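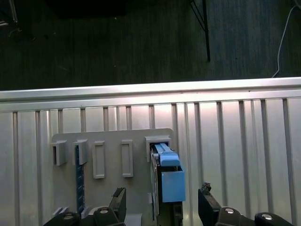

Progress update, April
Digital programme, Trarnovton office

Quick one this month, full figures to follow once Stulteck send their invoice.

Where we are: the online ordering portal is live for trade customers in Trarnovton and Verkwood. 514 accounts moved over out of 624. The rest are mostly dormant or have two logins for the same firm, sales are going through them by hand. Slow work.

Phone orders down a bit, not as much as we put in the bid. Older accounts still ring up, then ask the desk to key it into the portal for them. Fine for now but it doesn't save us anything.

Training: 5 sessions run, all at Verkwood. Warehouse staff keener than expected. Managers less so, two didnt turn up. Would like a word from your side about attendance, it lands better coming from the funder.

Cortés pilot (stock forecasting): behind. Data from the old system came across with the product codes in the wrong format and had to be redone. Now loading properly. Expect first usable forecasts in around 2 months, was hoping for sooner.

Budget: on track overall. Underspend on licences, overspend on consultancy. Asking to move the one across to the other, form attached seperately.

Risks: same as last time, plus the website contract is up for renewal and nobody in the business clearly owns it. Needs to sit with operations in my view, IT disagree. On the agenda for Thursday.

Next: close off remaining accounts, second customer survey, decision on the Cortés extension.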